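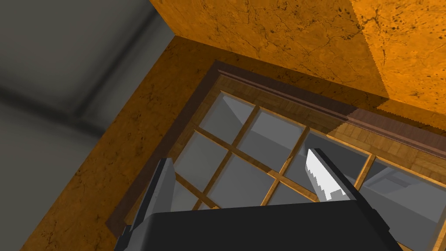
Can I hang a framed print on my own before the curator arrives?
Go ahead with anything one person can lift easily, but leave the poem panels and the big canvases for Wednesday, when there are two of us.

4. Hanging the work

I've hung enough shows at the Damen gallery to have made every mistake on this list (some of them twice!), so please read the section through once before you pick up a drill. You should already have finished section 3 and have your wall plan taped up somewhere you can see it.

1. Lay everything out on the floor first, face up on blankets, in the order it's going on the wall. Walk past it a few times. Gemma Mapplebeck and I once swapped two etchings at this stage and it saved the whole long wall.

2. Mark your center line. We use 1500 mm from the floor, and I snap a chalk line in pale blue that wipes off with a dry cloth.

3. Measure each frame from the top edge down to the wire, with the wire pulled tight. Write that number on a bit of low-tack tape and stick it to the back.

4. Find the hook height. Take half the height of the frame, subtract your number from step 3, and measure that far up from the center line. Make a small pencil cross.

Note: the poem panels hang from cleats. Skip steps 3 and 4 for those and use the paper template that comes in the tube with them.

5. Put in your hooks. Two per frame, please, even on the little ones. Frames on a single hook go crooked every time the front door slams.

6. Hang the work, check it with the short level, and press a felt bumper onto each bottom corner.

Caution: wear the cotton gloves for anything with a gilded or unvarnished frame. Swap them for the nitrile pair if you're handling glass, because cotton slips.

7. Labels go to the right of the work, 9 cm from the frame, with the top of the label on the center line. Poems get theirs underneath. Rongrong Dai sets the label text, so send any typos to her and don't fix them in pen (I know, it's tempting).

8. Lights come last. Start with every lamp at half and bring them up one at a time.

Caution: works on paper have a limit written on the loan form. Check it with the meter held flat against the glass, and if you can't get the reading low enough, turn that lamp off and call me.

If a frame arrives damaged, stop there, leave it in its wrapping and tell Annag Gourlay, who keeps the condition reports. The key to the print store is on hook 2431 in the office. Section 5 covers the opening night.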